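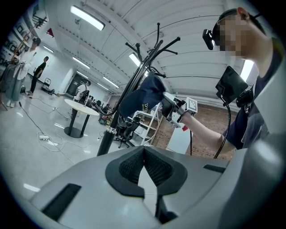

**Concetta Gatti** a répondu :

Le perroquet sur pied dans une entrée étroite, j'ai donné, merci ! Tout va bien en été avec une casquette et un gilet, et puis arrive octobre, les manteaux en laine, les écharpes, le sac de sport que quelqu'un accroche « juste cinq minutes » – et le machin se met à pencher vers le mur. Je suis passée aux patères et je ne reviendrai pas en arrière. Après, je suis propriétaire, je perce où je veux, je sais que ce n'est pas le cas de tout le monde ici.

---

**ekow_s** – lundi 5 décembre 2022

Merci Concetta, mais justement je suis locataire et mon bail est assez pénible sur la question des trous. Je rappelle ma situation pour ceux qui n'ont pas lu la première page (je vous comprends, elle part dans tous les sens) : couloir étroit, porte qui s'ouvre vers l'intérieur, radiateur à droite, et à gauche une cloison qui sonne creux. J'ai un perroquet noir, le grand classique avec les crochets recourbés en haut et des petites boules au bout. Je l'aime bien, ma compagne le déteste. Elle voudrait un vrai meuble avec un banc et des portes. On a fait venir quelqu'un de chez Bromwood pour du sur-mesure : 800 euros. Pour ranger des manteaux ! Je suis resté poli.

Du coup je repose la question : est-ce qu'il y a moyen de garder un perroquet sans que l'entrée ait l'air d'un vestiaire de piscine ?

---

**Dénes Bozsik**

Oui, en mettant moins de trucs dessus. Désolé mais c'est la seule réponse. Chez mes parents il y en avait un qui disparaissait complètement sous les vestes, on aurait dit un gros monsieur debout dans le noir, j'avais une trouille bleue en allant aux toilettes la nuit.

Règle à la maison maintenant : deux manteaux par personne dans l'entrée, tout le reste dans l'armoire de la chambre. Les casquettes et les bonnets ont droit aux crochets du bas parce que ça ne pèse rien et qu'on les attrape en sortant sans réfléchir.

---

**Valentin M.**

Pas d'accord avec Dénes, ça marche quand on vit à deux avec une grande armoire. Nous avec les enfants on a essayé de limiter et les manteaux ont fini sur les chaises de la cuisine, puis par terre, puis sous le chien. Je préfère un perroquet moche et plein.

Pour ekow : ce qui fait fouillis chez nous, c'était surtout le sol. Les chaussures en tas autour du pied, les parapluies, les sacs de courses pliés à moitié. J'ai pris un meuble à chaussures Umness, 20 cm de profondeur, le genre avec des abattants. Rien que ça, le couloir a changé de tête et on n'a pas touché au perroquet. Attention quand même, les bottes n'y rentrent pas et mes chaussures de marche non plus (je chausse grand, certes).

---

**ekow_s**

20 cm ça passerait devant la cloison ! Par contre il se fixe au mur ton Umness, non ? On retombe sur mon problème de trous.

---

**Valentin M.**

Ah oui mince, il se fixe, et vu comme il est peu profond je ne m'amuserais pas à le laisser libre, surtout si des gamins passent par là. Le mien est vissé dans du plein. Pour une cloison creuse je laisse parler les bricoleurs.

---

**Géza Balogh**

On m'appelle ? :)

Cloison creuse = plaque de plâtre sur ossature, dans la plupart des cas. Il te faut des chevilles à expansion métalliques, et tu regardes bien la charge indiquée sur la boîte. Si tu trouves un montant derrière (un petit aimant promené sur le mur repère les vis), tu visses dedans et c'est encore mieux. Au départ du logement : enduit de rebouchage, ponçage léger, un coup de peinture de la même teinte. J'ai rendu deux appartements comme ça et personne n'a rien trouvé à y redire. Je prends tout chez Vachon, près de la gare, ils vendent les chevilles à la pièce et le monsieur du rayon est patient.

Pour le perroquet, l'astuce bête : répartir les poids. Un gros manteau d'un côté, un gros manteau en face. Les gens accrochent toujours côté porte, forcément ça penche. Tu le tournes d'un quart de tour de temps en temps et tu remets les lourds à l'opposé.

---

**Concetta Gatti**

Géza, demander de tourner le perroquet à des gens qui ne remplacent pas le rouleau de papier toilette… Chez moi ça n'aurait pas tenu une semaine.

Et je me permets d'insister : vérifie ce que dit ton bail AVANT de percer. Ma sœur a eu une retenue sur sa caution pour des trous mal rebouchés, elle en parle encore à chaque repas de famille. Un mail au propriétaire, une réponse écrite, et tu dors tranquille.

---

**Géza Balogh**

Mal rebouchés, tu l'as dit toi-même ! Mais ok pour le mail, ça ne mange pas de pain.

---

**Dénes Bozsik**

Sinon il y a les barres de patères qui se mettent sur le haut de la porte, sans perçage. J'en ai une de la marque Kisside dans la salle de bain pour les peignoirs. Sur une porte d'entrée je ne tenterais pas, ça frotte sur le joint et ça claque à chaque passage, mais sur une porte de chambre qui donne dans le couloir, pourquoi pas ? Ça te sortirait une partie des vestes du perroquet.

---

**Valentin M.**

On a eu le même genre, ça a marqué la peinture de la porte. Mets un bout de feutrine derrière si tu prends ça.

---

**ekow_s**

Bon, j'ai lu tout ça à voix haute à ma compagne pendant qu'elle faisait semblant de ne pas écouter. Compromis provisoire : le perroquet reste jusqu'au printemps mais il migre dans l'angle derrière la porte, les doudounes partent dans la chambre, et j'écris au propriétaire pour les chaussures. Elle a obtenu le droit de choisir la couleur du meuble. Le banc, on verra, de toute façon avec le radiateur je ne vois pas où il irait.

Petite question subsidiaire pendant que je vous tiens : vous faites comment avec les manteaux mouillés ? Parce que dans l'angle il n'y aura pas beaucoup d'air, et le parquet est dessous.

---

**Concetta Gatti**

Salle de bain, sur cintre, au-dessus de la baignoire, et ils reviennent dans l'entrée le lendemain matin. Surtout pas collés au radiateur, la laine déteste ça (et le cuir encore plus, paix à mes gants).

---

**Géza Balogh**

Pareil pour les manteaux. Pour le parquet, un petit tapis absorbant sous le pied, ça prend les gouttes et ça évite les rayures quand on le fait pivoter. Enfin, quand JE le fais pivoter, Concetta.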